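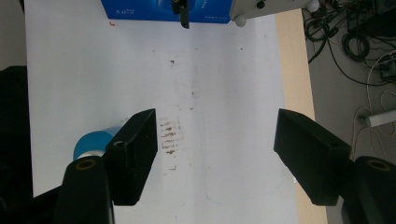
*Scuffed paper on the bench, Friday.*

Friday, continued from yesterday's page

Spent the morning on the hip-hop feud archive. Gönül Kırmızıgül sent over the last batch of posts on the Brilirar and Irton row, so the set now stands at 1,431 posts, captions and comments. Removed 22 duplicates, mostly screenshots of the same Irton story reposted by fan pages.

Labelled 200 by hand before lunch: insult, reply, joke, promo, other. Promo is the hard one. Brilirar drops an insult and a link to the single in the same post, and I have been marking those as both. Gönül marks them as insult only. We need one rule before we compare sheets. 134 of mine match hers so far, and most of the rest come down to this.

Timeline still has a gap in March, between the radio interview and the photo of Irton with Brilirar's old manager. Two gossip blogs give different days for the photo. I have left the date blank and linked both.

Imton export dropped the emoji again. A row of laughing faces changes the label, so re-ran with the other setting and it kept them. Old file is in the "bad" folder, don't use it.

To do:
- agree promo rule with Gönül
- ask Aerts for the full radio transcript
- re-check replies labelled before the emoji fix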